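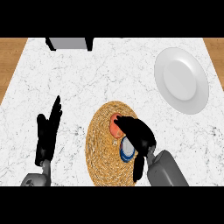 Simulated view of the marble table, with the right hand over the woven mat and the left hand held clear.

Removing letterbox bands before you run the segmenter

Wilach tutorials » Perception » Part 5

By Gonçalo Serrano

Many simulators render at one aspect ratio and then pad the result to fit a fixed buffer. The render at the top of this page has been padded that way, with a solid black band across the top and another across the bottom. If you pass a frame like it straight to the segmenter, you will have trouble, most of all when your robot has black hands. The segmenter we use in Wilach groups pixels by colour first and shape second, so a black hand and a black band can end up in the same region.

This part shows how to find the bands, crop them off and put the camera settings right afterwards. You need a working Wilach install and a scene that renders. If you have not set up the Zavport bridge yet, go back to part 3.

Step 1. Find the bands

Do not type the band height in by hand. It changes when somebody changes the window size, and the error is easy to miss. Measure it from the frame:

rows = frame.max(axis=(1, 2))
inside = np.where(rows > 7)[0]
top, bottom = inside[0], inside[-1] + 1

The first line takes the brightest value in each row. A padding row is black from end to end, so its brightest value is zero or close to it. A row that crosses a black hand still has table or floor in it somewhere, and passes the test easily. The threshold of 7 leaves room for compression noise. With lossless frames you can use 0.

Run this once when the scene loads and keep the result. There is no need to repeat it for every frame.

Step 2. Crop, then fix the intrinsics

frame = frame[top:bottom]
depth = depth[top:bottom]
K[1, 2] -= top

The last line is the one people leave out. Cropping rows from the top moves the principal point up by the same number of rows. Without the correction every object you project into the world comes out shifted, and the arm will reach for a place beside the object. In our test scene the top band was 88 rows high, enough for the hand to miss a small can completely.

This assumes that K was written for the padded buffer. Some exporters write it for the unpadded render, and then it is already correct and you should leave it alone. Compare K[1, 2] with half the height of the padded frame. If the two match, K was written for the buffer.

Crop the depth image with the same two numbers. If depth comes from a separate call, check that it has been padded too – in Bastos it is not, and cropping it twice gives you a shape error at best.

Step 3. Mark regions that touch the border

After cropping, some objects will run off the edge. In the render above, the lower end of the mat and both forearms stop at the bottom band, and a box-like object at the top left is only partly in view. A centroid worked out from half an object is wrong, so flag those regions:

for r in regions:
 r.partial = r.y0 == 0 or r.y1 == frame.shape[0]

The planner skips anything marked partial when it picks a grasp target, but still treats it as an obstacle. Add the same test for x if your camera sits close to the table.

Step 4. Mask the hands

Use the robot model for this and leave colour out of it. Project the hand and forearm meshes with the corrected K and grow the mask by 7 pixels. Objects behind the mask should be tagged as occluded. On the mat, that applies to the reddish item and the blue container, which the right hand partly covers. Keep their last full outline if you have one.

Step 5. Check the result

wilach view --overlay hands,regions --scene grosley

The Grosley scene comes with the install. The hand outlines should sit on the hands. If they are all shifted up or down by the same amount, go back to step 2. If only one hand is off, the fault is in the joint states, and part 4 covers that.

Next: Part 6, Tracking objects through occlusion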